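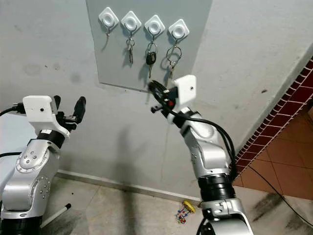 Both arms up at the key panel, with Drosel doing the planning.

Drosel FAQ
Last updated May 9, 2024

I'm Benvinda Marinho, and I look after Drosel, the planning and control software we run on our two-armed setups. I kept answering the same emails over and over, so I finally wrote the answers down. If yours is missing, write to me and I'll add it.

What does Drosel do?
You tell it where each gripper should end up, and it works out how both arms get there without hitting each other, the wall or themselves. It also sends the joint commands and keeps checking that the arms are where they should be. It doesn't find objects for you. That part is Pralo, our perception package, and you can swap it for your own if you like.

Do I have to plan for both arms together?
Nope! You can plan for one and tell Drosel to treat the other as parked. I do this all the time when I'm testing, and it's a lot faster. The catch is that a parked arm really has to stay parked. If you move it by hand halfway through, restart the plan.

Why keys on hooks?
They're small, they're shiny and they swing. A key ring never hangs quite the same way twice, and the wall right behind it leaves very little room for a gripper to come in from a bad angle. If your approach settings are sloppy, keys will let you know pretty quickly.

My gripper stops short of the key. What's wrong?
Nine times out of ten it's the wall margin. Drosel keeps a safety gap from anything marked as a flat surface, and the default is 5 millimeters. On a hook that sticks out only a little, that can put the key inside the no-go zone. Drop it to 2 for the last part of the approach and leave it alone everywhere else. Please don't set it to zero — I did that once and spent an afternoon realigning a wrist.

Pralo keeps losing one key ring. Is that a bug?
Probably not. Silver metal against a light background is hard on depth data, and you get holes right where you need points. Try the edge mode, which leans more on the color picture. Shadows can fool it too, so if it reports two rings where you've got one, move your lamp before you touch any settings.

Do cables count as obstacles?
Not by default, and I wish I had a better answer. The cables along an arm bend in ways our model doesn't know about. What we do for now is wrap the forearm in a slightly fatter collision shape. Armindo Fonseca wrote a helper called pad_links that does it for you. Twisting the wrist the long way around is still the easiest way to yank a plug, so set the wrist limits too.

How fast is the control loop?
It runs at 200 cycles a second on our machine. Slower is fine for reaching. For contact, like sliding a finger under a ring, I wouldn't go much lower.

Can I try a plan without moving anything?
Yes, and please do. Start it with the dry run option and watch the plan in the viewer. Orange links mean it's getting close to something, red means it would have hit.

I updated and now my old plans won't load. Help!
Sorry, that one's on us. Version 132 changed how we save joint names. Run the convert script in the tools folder and point it at your plans folder. It makes copies, so your originals are safe. If it complains about a missing left or right tag, open the file and add one by hand at the top.

Does it work with other arms?
If you have a proper model file with joint limits in it, most likely. Aurora Amaral has it going on a single arm from an older project and only had to change the home pose.

Where do I report problems?
Send me the log and the plan file, both of them. A log alone doesn't tell me where the arms started.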